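Have you ever tried to push a shopping cart with one wobbly wheel? Then you already know why I was nervous when the Damoteck helper robot took its first turn with a wheelchair!

Damoteck makes a robot called Seok. Hospitals can rent it for 3 months at a time, and it comes with a charger, two hands and a trainer named Jae-hoon Kang (okay, he goes home at night). I got to spend a whole Friday with it, and I asked a LOT of questions.

First question: why does it need fingers? Jae-hoon told me to grab a broom handle with my hand flat. Try it. You can't! Fingers have to open, go around the handle and then squeeze just enough. Your brain does all that while you're thinking about lunch. A robot has to work it out one bit at a time.

Next, it has to see. Seok's camera looks for the chair and then for the handles, and it has to tell a handle from a bed rail or an armrest. 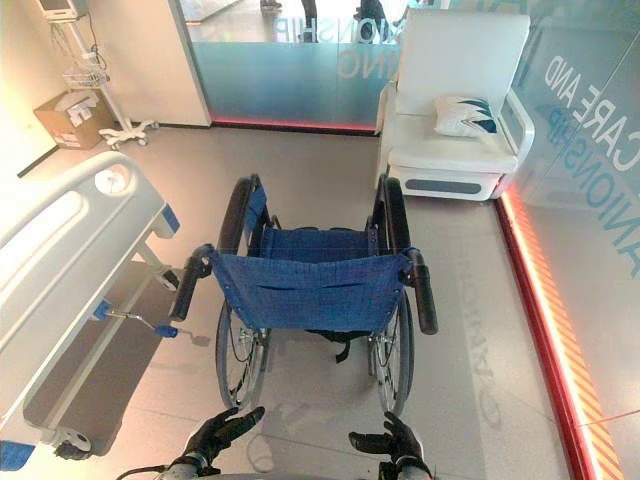
Pushing is harder than grabbing, if you ask me. A wheelchair has two handles, so if one hand pushes more than the other, the chair starts to turn. That's great for corners and terrible for hallways. Seok practiced 200 pushes with empty chairs before Damoteck let it come to a hospital, and it still only moves empty ones. People get pushed by people.

Would I rent one? I'd like it to be faster, and the battery only lasts 4 hours. But nurses walk a lot, and fetching chairs is a chore I'd happily give away (along with folding socks).

36 shares | 4 comments

More to read
How does an elevator know where you are?
Claritz window-washing robot: we try it out
A day at the Grodbridge bus garage
Why do batteries run down?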